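The shelf, before and after tea

There were 660 items in our stores when Valentin Gasser last did the stocktake, and I would guess half of them were a single sachet of something nobody ordered. In July we gave up on the shelf and moved everything edible to tubs. It has gone on a bit since then. Some notes for anyone who still thinks the biscuits live in the Tostura cupboard. They don't.

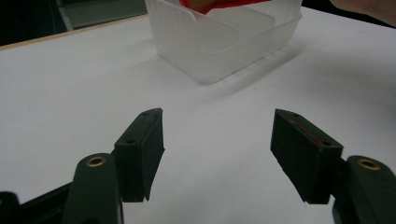 Sutter House Packing Club | Gallery | 26 October 2021

The tub. Translucent white plastic, stays at the back of the table, and please stop borrowing it for screws. The white top is lovely to work on and shows every crumb, as the biscuit faction found out within a day.

Our rule is one kind of thing per tub, which lasted until the Fendetti soup cubes arrived in a carton big enough to sit on.

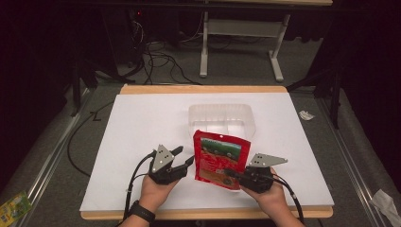
Packets go in upright, labels facing out. Valentin measured this against laying them flat and got 30 to a tub instead of whatever it was before, a figure he has mentioned at every meeting since. He also wants them sorted by date. We are thinking about it.

The lid goes on last and gets a strip of masking tape with the contents in capitals. My handwriting has been described as a security feature.

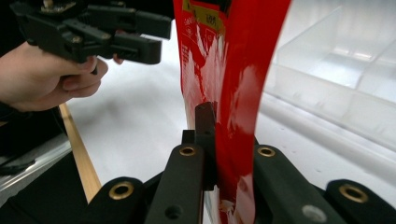
Pouches are the awkward members of any store cupboard. Boxes stack, tins stack, and a pouch slithers behind the tins and is found at Christmas. The red one has a yellow label panel near the top, so that is the end to keep uppermost if you want any hope of spotting it from the doorway. The small print down the side I leave to people with younger eyes. If a pouch has been opened, fold it over twice and peg it. Pegs are in the Tirnura tin, or were.

Three tubs are now finished and on the low rack. The other shelf holds some 3000 sugar sticks, a legacy of the old canteen, and we're open to offers.

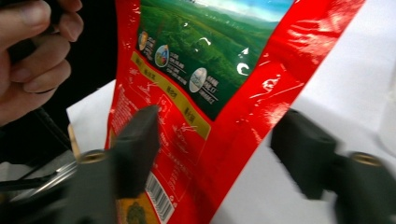 Next month is spices. Bring your own jars if you have any with lids that fit, and own up if you have our funnel.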